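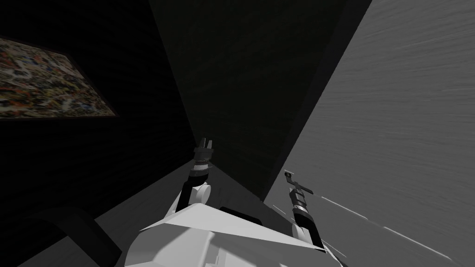
Simulated view over the body of a two-armed robot, both grippers empty, in a narrow corner between walls.

Procurement planning for two-armed robots is the process by which an organization decides what to buy, in what order, and out of which budget before a mobile or fixed robot with two arms is put to work. It covers the robot itself, grippers, spare parts, software licenses, floor preparation and staff time. The term is used mostly for service and laboratory robots. Factory cells are usually bought as a complete line from an integrator and follow different rules.

Simulation before purchase

Many buyers now model the intended rooms before asking for quotes. A rendered robot is placed in tight spots such as corners, corridors and gaps between furniture, and the reach of each arm is checked against the walls. The results feed into the purchase specification, mainly arm length, body width and the opening of the grippers. Simulation licenses are normally charged per seat and per year and belong in the operating budget. The labor of building the room models is often left out of early estimates.

Cost categories

Capital costs include the base unit, the arms, the charging equipment and the first set of grippers. Operating costs include service contracts, replacement fingers, batteries, insurance and training. Grippers are commonly listed as separate line items, as the left and right arms may be fitted with different types.

Example: the Osgate plan

The Osgate site of Jirkia, a storage and records company, published its equipment plan on Nov 1, 2024. The plan set aside 1,406 hours of simulated operation before any order could be signed, divided between two candidate models, Bravo and Etum. Of the total budget, 10 percent was held back for spare parts and 50 percent was released only after acceptance testing. Each candidate had to complete 100 simulated runs in the narrowest part of the building. The choice of model was deferred to December.

Scheduling

Delivery times for arms are generally longer than for bases, and buyers may place the two orders separately. Doorways, thresholds and power outlets are surveyed in the same period. Leasing is an alternative where the workload is uncertain, although most leases exclude wear on the grippers.

See also: Total cost of ownership; Acceptance testing; Robot end effector; Equipment leasing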